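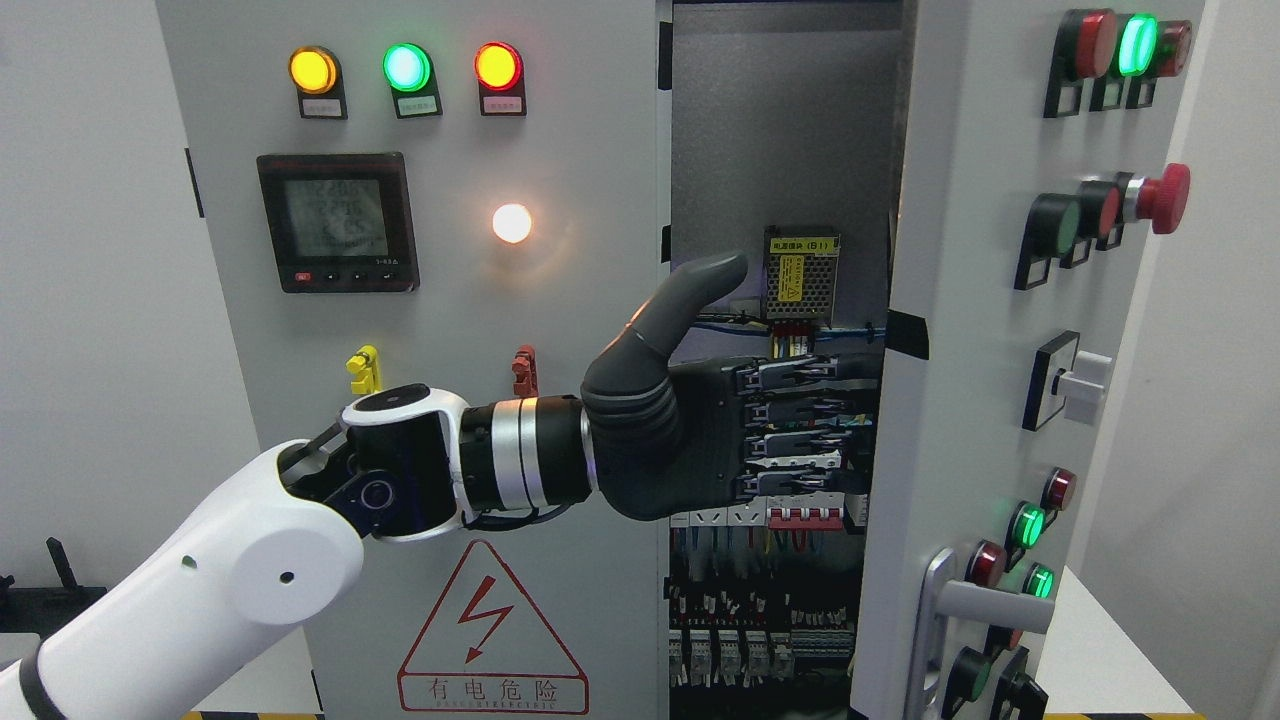

## Week 6 – Reading a reliability claim

Most of you will meet "mean time between failures" in a sales sheet before you meet it in a textbook. Treat it with suspicion. A figure of 4000 hours doesn't mean the unit you buy will run for 4000 hours. It is total running time divided by the number of failures, and both halves can be chosen to flatter.

**Handout case: the Faltlow pump controller**

- Claimed MTBF: 4000 hours
- Units on test: 400
- Failures counted: 6
- Returns logged by the Tasby depot: 1478, over a longer period and from a much larger base

Work out the total test hours the claim implies, then the hours per unit. You should get 24,000 and 60. Sixty hours is less than three days of running. What could that tell us about wear? Very little, I'd say.

The Tasby number is no better on its own. A return is not a failure – some units come back because somebody ordered the wrong one – and we have no running hours to divide by.

**Before the seminar**

Read the Hoshino paper, sections 2 and 4. Skip section 3, which assumes a constant failure rate and never defends it. Bring one published claim of your own, with the definition of "failure" copied out in full. If you can't find a definition, bring it anyway.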